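Why I Finally Like Making the Bed

October always does this to me. The first cold morning hits, I pull the heavier bedding down from the top shelf of the closet, and suddenly I want to redo the entire bedroom before breakfast. This year I kept myself to just the bed, and I'm so happy with it that you're getting a whole post about sheets. Sorry! (Not that sorry.)

A little background for anyone new. When we moved to Budow, the bed was the last thing I cared about. We had boxes in the hall for months, the kitchen had one working drawer, and I slept under whatever blanket came out of the box first. For a long time I had a comforter with a busy floral print, a flat sheet that never matched, and seven pillows. Seven! Most of them spent the night on the floor, and every morning I'd pick them up again and try to remember what order they went in.

So the first thing I did was cut down on pillows. I kept the ones we really sleep on and a couple of good spares, and the decorative ones went to the guest room, where they look much happier. My mornings got shorter right away.

The second thing was the duvet cover. I'd been going back and forth on white for years. I drink coffee in bed, I read with a pen in my hand, and I was convinced a white cover would last about a week. Then I found one at Prilley, the little linen shop two streets over from the bakery, with pinstripes so pale that you have to be close to notice them. They're woven in, and I can't tell you how much I love that. From the doorway it's plain white, and then you sit down and there's this quiet little stripe going on. It was marked 20 percent off because the box was torn. I do not care about the box.

The sheet is a different story. I looked at white ones to go with it and they all felt a bit hospital to me, so I went for beige. It's a fitted sheet from Wedetti in a light tan, kind of the color of a milky tea, and it warms up all that white beautifully. I also gave up on a flat sheet completely, and I know some of you have strong feelings about this. We always kicked it to the bottom of the bed by two in the morning anyway.
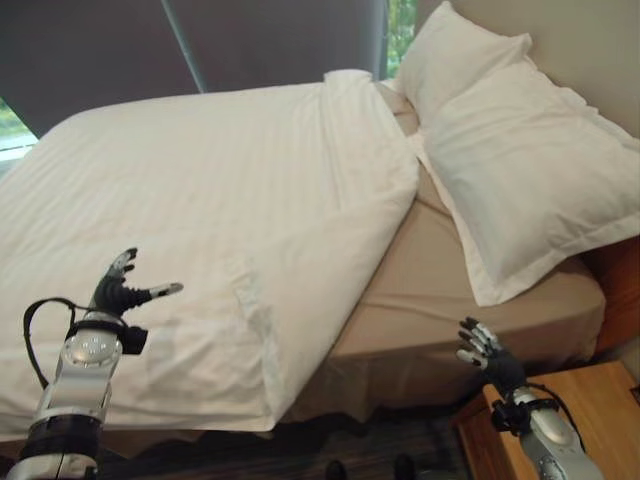
White on beige, with the dark gray behind it. I could look at this all day!

I've started leaving one side of the duvet folded back so the beige shows. I used to pull everything up tight to the pillows and smooth it out to the last wrinkle, and it looked great for the ten minutes before somebody sat on it. With the fold, a wrinkle or two just looks like a bed. It airs out better too, and at night you can climb right in, which feels like staying somewhere nice.

The pillows lean against the wall, one in front of the other. I like the kind of pillowcase with a flat border around the edge, because it makes even a tired old pillow look a little dressed up. I iron the border and skip the rest. If you only have the patience for two minutes of ironing, spend them there.

And the dark gray! I was nervous about going that dark in a bedroom. My original plan was a soft oatmeal color, to go with everything else, and I'm so glad I chickened out of that one. All the white bedding looks twice as bright next to it.

Now for the practical part, since I get asked about washing every time I mention white anything. I wash the cover on warm, with a regular detergent, and I button it up first so the pillowcases don't crawl inside and come out in a soggy ball. I take it out of the dryer while it's still the tiniest bit damp and put it straight on the duvet. The weight of the filling pulls most of the creases out by evening. For coffee I keep a stain bar in the bathroom cabinet and rub it in immediately, with cold water. So far I've had two coffee incidents and one pen incident, and the pen one took three tries but it came out.

For getting the duvet into the cover, I turn the cover inside out, reach in, grab the two far corners along with the corners of the duvet, and shake like mad. It takes me 90 seconds on a good day. On a bad day I'm inside the thing with my arms up, calling for help.

A few of you wanted to know what it all cost. The cover, the fitted sheet and two new pillowcases came to 197 altogether, which was more than I'd planned, but I sold the floral comforter and that helped. The pillows themselves are old ones. I washed them with a couple of tennis balls in the dryer and they plumped up so well I canceled the new ones I had in my cart.

Next on my list is a blanket for the foot of the bed. I've got my eye on a rusty orange wool one from Berhe, and also a mossy green one, and I change my mind every time I open the page. Tell me which in the comments! I'm leaning green today, but I was leaning orange at lunch.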